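Filed under: Lab notebook / Manipulation / Software
3 comments · 9 shares

15th October. Mallet task, contact timing and the grasp offset

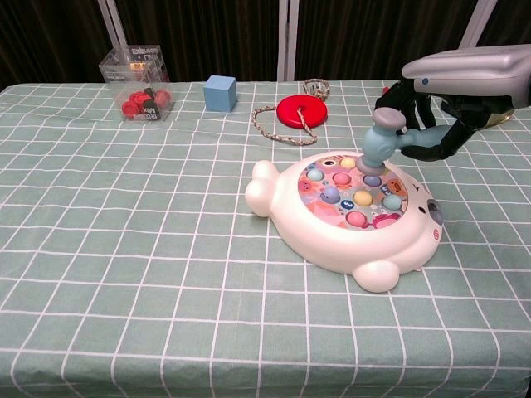
I continue with the problem from the last entry, that the controller does not know when the mallet touched the button. Until now we used only the wrist force estimate with a fixed threshold. With a rigid tool this is fine. With a toy mallet held in the fingers it is not so fine, the handle rotates a little in the grasp and a part of the force goes into this rotation. The estimate rises slowly and the threshold is crossed late. In the log the arm is still commanded downward for 39 ms after the finger currents already show the contact.

What I changed today in the Fomia branch:

The contact detector now reads the finger currents together with the wrist estimate. I take the difference from a short moving average, over 9 samples. I tried a longer window first, and it was smoother but it ate the peak. When either signal passes its limit, the strike is closed and the retract starts. The limits are in the task file, please do not put them again in the code.

The tool frame is estimated again after each grasp. Before, Plarkik assumed that the mallet head is always at the same distance and angle from the palm. It is a wrong assumption, and I should have seen it in February when we had the same trouble with the brush. Now the head camera segments the mallet head, we fit a cylinder, and the offset is written to the tool frame before the planner is called. If the fit is poor, the planner refuses and the arm stays where it is. I prefer this to a guess.

The perception of the seal toy gives me more work than the mallet. The buttons have pastel colors, and there are printed animal faces in between with nearly the same pinks and blues. The color detector took a printed face as a button many times. I moved to depth for the first selection (a button stands up from the play surface, a print does not) and color is used only for giving the name. There is one weak point. When the mallet is above the toy, it hides the buttons near the top, and the tracker drops them and then makes them again with new numbers. The planner then believes that they are new targets. For the moment I freeze the numbers from the start of the swing until the end of the retract. It is a patch and I write it here so that I do not forget it is a patch.

The checked tablecloth was helpful for one thing. I used the line crossings to compare the table plane with the one from the calibration file, and there was a small tilt between them. I do not know if the table or the camera is guilty. The plane is now fitted at startup and the old values stay in the file as a fallback only. Note for the person who sets up the table: the cloth must be flat, with a fold the fit goes wrong and it gives no warning. I have to add the warning.

Replay test: I ran 50 recorded strikes through the new detector offline. No strike was missed. There were two early triggers, both during the fast part of the downward motion, when the fingers tighten by themselves. I think the finger limit should be ignored until the velocity command is past its maximum. Not done yet.

The Rinaldi logger fills its buffer at 4,000 messages and then throws away the oldest without any notice. I lost the beginning of one run in this way and searched a long time for a bug in my own node. The buffer size is a launch parameter, the name is in the readme of Tiswood, under "recording".

Open points:
- gate the finger limit by velocity
- real numbering of buttons through occlusion, remove the freeze
- warning for a bad plane fit
- check if the cylinder fit survives when the fingers cover more of the handle
- ask if the retract height can be lower, now the planner is lifting much more than needed and the cycle is slow

The branch is pushed but not merged. If you run it before me, please keep the speed scale at the low setting and write in this page which task file you have used.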